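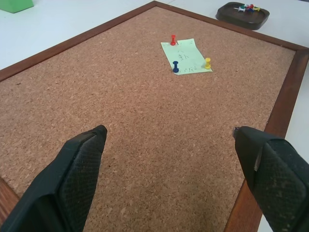
Appel à testeurs : sur-chaussures et gants d'hiver pour cyclistes (saison novembre – mars)

Nous cherchons 28 cyclistes pour user, tremper et si possible abîmer des gants longs et des sur-chaussures pendant un hiver complet. Si vous avez déjà acheté une paire « 100 % imperméable » qui prenait l'eau au bout de quarante minutes, vous voyez à peu près d'où vient l'idée.

Drevau est un petit site d'essais de matériel vélo. Nous ne vendons rien et nous n'avons pas de code promo à vous glisser en fin d'article. Jusqu'ici, les essais étaient faits par trois personnes qui roulent sur les mêmes routes, ont à peu près la même pointure et supportent plutôt bien le froid. Autant dire que nos conclusions valaient pour nous trois. Une marque peut toujours répondre que le produit est excellent et que le testeur l'a mal enfilé. Avec 28 paires de pieds, l'argument tiendra un peu moins bien.

Le matériel

Trois modèles de gants et deux modèles de sur-chaussures, signés Nerkance, Fitzsimmons et Nukemum. Nerkance promet des doigts au chaud par – 5 °C, Fitzsimmons parle d'une membrane « intelligente » (nous avons demandé en quoi, nous attendons la réponse) et Nukemum assure que ses sur-chaussures s'enfilent d'une seule main. Nous avons acheté toutes les paires au prix public. La facture totale est de 2 698 euros, et elle sera publiée avec les résultats.

Ce que nous demandons

– Rouler au moins trois fois par semaine, y compris quand il pleut. Surtout quand il pleut.
– Parcourir 1 000 kilomètres avec le matériel confié entre novembre et mars. Le home-trainer ne compte pas.
– Remplir une fiche après chaque sortie : durée, température au départ, pluie ou non, état des doigts et des orteils au retour. Cinq minutes, pas davantage.
– Laver le matériel selon l'étiquette, même quand l'étiquette est absurde.
– Nous envoyer un avis rédigé d'une page en fin de saison. « Très bon produit, je recommande » n'est pas un avis.

Profils recherchés

Vélotafeurs, routiers, gravel, cyclotouristes, livreurs : tout nous intéresse. Nous manquons en particulier de femmes, de petites et de très grandes pointures (en dessous de 38, au-dessus de 46) et de personnes qui ont facilement les mains blanches au froid. Pour ces dernières, l'accord du médecin est souhaitable et l'abandon en cours de route ne pose aucun problème.

Nous ne retiendrons pas les ambassadeurs de marque, les salariés de magasins de cycles ni les comptes qui publient déjà du contenu sponsorisé. Il y a sûrement des gens honnêtes parmi eux, mais nous n'avons pas les moyens de faire le tri.

Contrepartie

Vous gardez le matériel, ou ce qu'il en restera. Les testeurs qui vont au bout reçoivent en plus un dédommagement de 285 euros, versé en avril après réception de l'avis. Il est le même que vous ayez aimé ou détesté. Ce n'est pas un salaire, et nous préférons ne pas parler d'« aventure » ou de « communauté » pour faire passer la somme.

Les avis seront publiés sous un prénom ou un pseudonyme, au choix. Nous corrigeons l'orthographe, nous ne touchons pas au fond. Les marques liront les résultats en même temps que tout le monde.

Pour candidater

Écrivez-nous par le formulaire de contact du site, objet « Testeurs hiver », avant la fin septembre. Indiquez votre pointure, votre tour de main, votre département, votre kilométrage de l'hiver dernier (le vrai) et le dernier équipement qui vous a déçu, avec les raisons. Pas de CV ni de lettre de motivation. Réponse à tous courant octobre, y compris aux refusés.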